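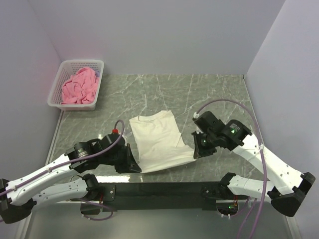 How many demonstrations does the folding policy need before it copes with a shirt it has not met in training?
With our method, 1359 demonstrations gave the same result as the full set of 3000, provided that the badly recorded ones were removed first.

This gallery belongs to the Brevanlow study on learning to fold clothes with two arms. Each demonstration was scored by 2 people, and the low scores were left out of training.

Cream T-shirt on the marbled worktop, with one gripper at each lower corner. The hem is the hardest part for the policy — small errors at the corners grow with every later fold.

The pink fabric in the basket is left crumpled. We do not sort or smooth clothes before a trial.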